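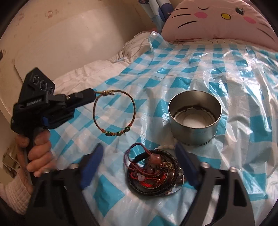 Sorting bracelets with two hand-held grippers, with an open tin beside the pile.

How to plan a budget for a pair of hand-held grippers

So you want to record manipulation tasks at home or in a small lab, and you have to put a number on paper before anybody will sign it. Good news: this is a fun budget to write! Most of it is stuff you can touch.

Step 1. Pick the task first
Write down the smallest and fussiest thing you plan to pick up. Thin cord and round beads ask a lot more of a fingertip than a mug does, and that one line will steer most of your spending. My first draft had us buying for boxes, and I had to redo the whole sheet.

Step 2. Price the pair
Almost anything with a tangle in it wants 2 grippers, one per hand. I set our ceiling at $1000 each, so $2000 for the pair, and asked Starcombe and Brindton for written quotes against the same list. Ask whether the cameras, mounts and charging cables are in the price. Brindton left the cables out of the first quote, and I only caught it on the second read.

Step 3. Add a line for wear parts
Finger pads get their own line. I put $80 there and I'm glad I did – pads and spare screws are cheap, but waiting for them in the middle of a project is painful.
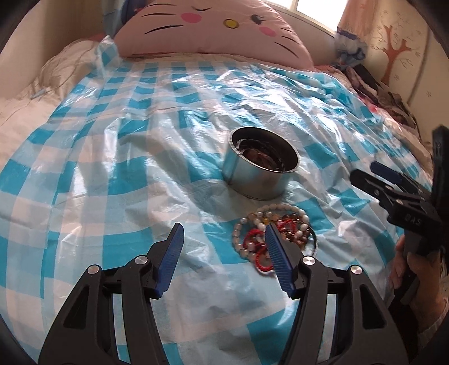
Step 4. Spend very little on props
Old jewelry, empty tins and a wipe-clean sheet do the job beautifully. Go through your drawers before you open a store page. Shiny surfaces are worth having in the mix too, so keep a few even if they make your clips harder to work with.

Step 5. Count the hours
Chrysoula Nikolaidis, who checked my sheet, added setup and reset time as a separate row from recording time. Do the same. Putting a pile back into a tangle takes longer than you'd think, and somebody has to label and copy the files afterward.

Step 6. Order in two rounds
Grippers and storage go first, everything else after a week of real use. We ordered from Starcombe in May and held back the Domon stands until we knew what height we wanted (lower than I had guessed). Keep both quotes in the same folder as the sheet, and write the expiration date of each one in the first column.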